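### Unit 7: Learning placement from hand-held gripper demonstrations

Reading: Donnelly and Echeverría, the Florer report, sections on contact and release.

The Florer set has 263 demonstrations of one task, a hairbrush placed in a mesh pencil cup. Policies are trained on wrist views only. A grasp across the bristles is a hard case: the contact surface is many thin pins, and finger width is a poor guide to object pose.

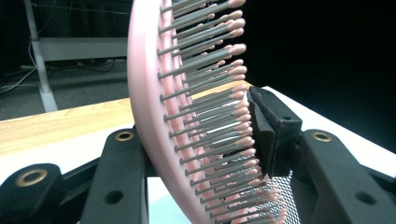
*Fig. 1. Brush held with one finger pad against the bristles.*

Each demonstration is split into grasp, transport, insertion and release. The release label requires two conditions:

- handle inside the cup rim
- both fingers clear of the brush

Bright's baseline used finger width alone and mislabeled 41 releases. Adding the wrist view cut this to 7.

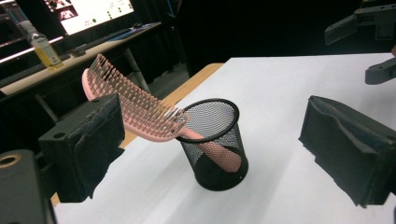
Florer Course Notes, No. 7

In the open-finger state the handle is visible through the mesh, so the first condition can be checked from the wrist view. An opaque cup would need a second viewpoint.

For next session: retrain with 500 steps per phase and report release error separately from insertion error.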